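Gallery: table clearing and bag packing, Blackwood unit

This page covers one table-clearing task at the Blackwood unit: grocery leftovers, used trays and one insulated bag, sorted on a light wooden table with a dark grey mat. The layout follows the Lekham sheet, October revision, with one change to the bag position noted further down. Xiomara Tillman set out the items and Keisha Mahmoud kept the log.

The task has three destinations. Produce worth keeping goes in the white bowl. Anything to be carried home goes in the insulated bag. Packaging and tissues go to the bin, and the mat is wiped last. Lamp and tissue box are fixtures and stay where they are.

## Items out

Chillies are placed first. They are light, they roll, and a bowl with a raised side holds them better than a plate. Clear meat trays are handled separately from the produce: remove any loose contents, check the label, then rinse before recycling. Tomatoes that have shared a tray with meat residue are discarded under the Lekham sheet, without exception.
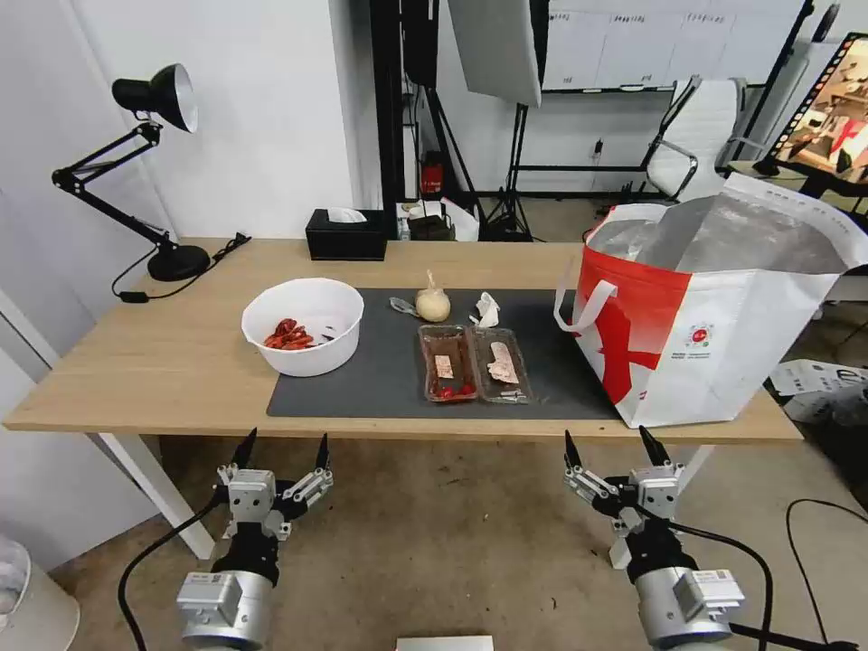
*Chillies in the bowl, two clear trays side by side on the mat, onion and spoon behind.*

Onions with a dry stem are left whole and stored outside the bag. Foil-lined bags hold moisture, and an onion kept in one overnight softens at the neck. A paper bag in a ventilated cupboard is adequate.

## Bag position

The sheet puts the bag on the floor to the left of the table. We moved it to the right end of the tabletop — the mouth is then at a workable height and the base can be checked for spills before anything goes in. An insulated bag of this type slumps when empty. Hold it low on the body while opening it, and load the heaviest item into the base to keep it standing.

Handles should hang outside the bag. A strap folded inward catches on trays and pulls the lining away from the wall.
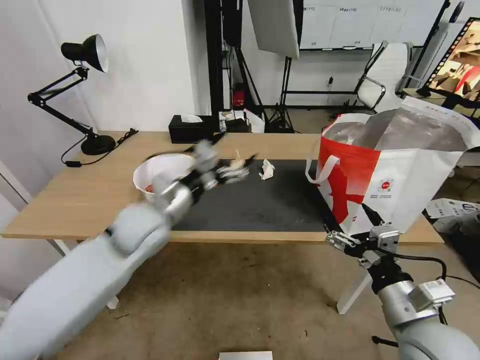
## Mat and surface

Clear the mat from the back edge forward. Tissues come off before wiping, as fibres stick to a damp mat and take longer to remove than the original mess. Use a cloth wrung nearly dry, one pass lengthwise and one across. The lamp cord runs over the tabletop and should be lifted, wiped under and laid back with the inline switch accessible.

Allow around 55 minutes for the full sheet, including rinsing. The log entry for this layout is 909.

Dried chillies can stay in the bowl between sessions if the room is dry. Fold the top of the bag over once the contents are in; a zip or clip is optional for short trips.

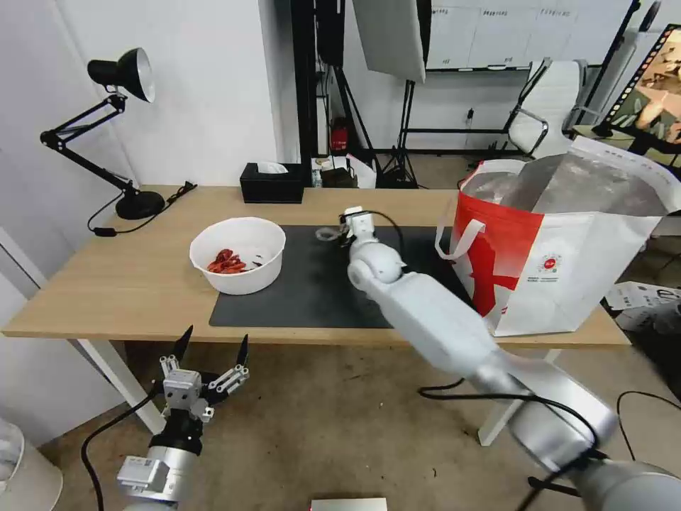
Keisha Mahmoud disagrees about leaving chillies in an open bowl: they pick up dust within a couple of days, and she would rather see them in a lidded jar with the harvest or purchase month written on the lid. The next revision of the sheet will list the jar as an alternative.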